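Arbitration diary, March

Prep day before the Trusberg hearing. Left the house at 6:40 and was in the office before the heating came on.
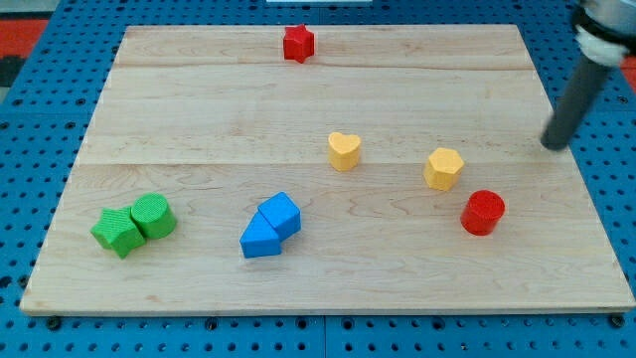 Morning

Read Inger Juhl's second report again, all 86 pages. She is our delay expert and the report is good, but section 5 still leans on the Wamdale schedule, and the other side will say that schedule was never approved. I marked the places where she needs to be ready for it. Sent her the list before ten. She called back and said she had already written most of it out for herself.

Femi came in with the revised chronology. The crane barge dates are fixed now. He found a site memo from the Prirkham yard that puts the handover of the second hull section four days later than we had pleaded. It hurts us a little on the first claim and helps on the third. We have to disclose it either way, so it went out before lunch with a short cover letter.

Afternoon

Call with the client. Chukwuemeka Akinola wanted to know if we should put the settlement figure back on the table. I told him not tonight. Makis Chrysikopoulos is acting for the yard and he does not move until he has heard a witness or two. Chukwuemeka didn't like that much – he has a board meeting coming and wants something to tell them. I said I would write him a page on the risks by tomorrow evening.

Cut the opening from 31 pages to 22. The part on liquidated damages was saying the same thing twice. I also took out the long passage about the Ogbonna subcontract, which the tribunal can read for itself in the bundle at tab 269.

Evening

Funmilayo Wike checked the page references against the final bundle and found two wrong. Both were mine. Fixed them and sent the skeleton to the printer.

Home after eight. Soup, then an hour on the cross-examination notes for the yard manager. Still not happy with the order of the questions on weld testing. Might start with the invoices and come back to the welds after the break.

Suit is at the cleaner's, opens at 7:30.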